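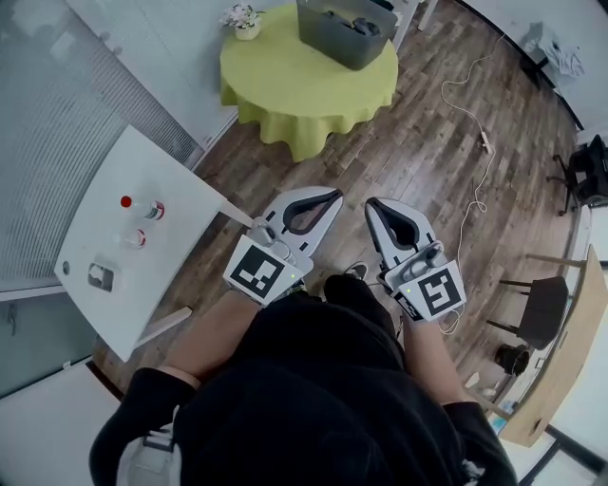 Fankhauser's fourth harbour novel out in August

28 Jan 2022

Good news for anyone still waiting to find out what happened to the ferry pilot. Luzius Fankhauser has finished the fourth Bemport book and it's with the printers' proofreader now. Title: The Grilleo Light. Out in August, hardback first, paperback next spring if the hardback does well.

It runs to 399 pages, a fair bit longer than the last one, which came in at 270 and got some grumbles for ending in the middle of a storm. Fankhauser says the storm takes up the first two chapters of the new book and then it's over, so readers can stop writing to him about it.

For those new to the series — Bemport is a made-up port on a cold northern coast, the year is 1883 when we start, and the main character is Anna Lüthi, a customs clerk who keeps finding cargo that isn't on anybody's list. The new book moves her out to the lighthouse at Grilleo for most of a winter, with a keeper who won't talk and a logbook with pages cut out. There is a wreck. There is also a court case, quite a long one by the sound of it.

Fankhauser worked in a shipping office for years before the first novel sold and it shows, in a good way. Tides, tonnage, who signs for what. He told us he wrote the court chapters three times and threw out a whole smuggling plot, which may turn up later as a short story.

"I had a first draft of 473 pages and my editor sent back a very polite letter," he said. "So I cut the smugglers. I miss them a bit."

Hinico Press is publishing again, same cover artist as before. There will be a signed edition of 209 copies, numbered, with a fold-out chart of the harbour drawn by the author. Orders for that open in the spring through the Hinico shop and not before, please dont ring them. The last signed edition went in a weekend.

Audio version is planned, reader not confirmed yet. The first three books are being reissued in matching jackets a few weeks ahead of the new one, with the mistakes in the family tree in book two put right at last.

A reading tour is being put togther for the autumn, mostly libraries and smaller bookshops. Dates when we have them. A fifth book is under contract but Fankhauser wouldn't say more than that it leaves Bemport altogether and that Anna gets seasick.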